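Pletis

Pletis is a school of thought about patterns in moving things, first taught in the river town of Cestthorpe. Its central claim is a striking one: a pattern belongs to the watcher and the thing watched together, and neither can hold it alone. Followers call this shared ownership "the lease."

Origins

The idea grew out of a reading circle that met on Wednesday evenings above a grain store. Members had been arguing over whether a flock of starlings has a shape when there is no one looking up. Their notes were gathered into the Marar, a wonderfully odd little book of 153 short entries, many of them only a sentence long. The first printing ran to 266 copies, and later editions kept the original numbering even where entries had been struck out.

Main ideas

The Marar sorts patterns into 13 kinds, from "the plain repeat" (footsteps, dripping taps) up to "the long braid," in which separate motions meet, run side by side for a while and part again. The braid is the part readers love most — it covers traffic, gossip, tides and family quarrels in the same few pages! 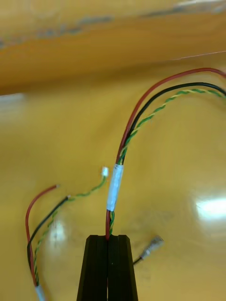
Red and black insulated wires curving to the right from a two-finger gripper.

A pattern in Pletis can also be lost. When the watcher's attention moves on, the lease lapses, and a later watcher has to take out a new one. Whether the second pattern is the same as the first is the school's oldest open question, and entries 40 through 52 disagree about it with real gusto.

Criticism

The best-known reply is the Dorell objection, named for the journal that printed it. Suppose 1000 people watch the same wave. Pletis seems to need a thousand leases, and so a thousand patterns, in one stretch of water. Supporters accept the result cheerfully and say the wave has room for all of them.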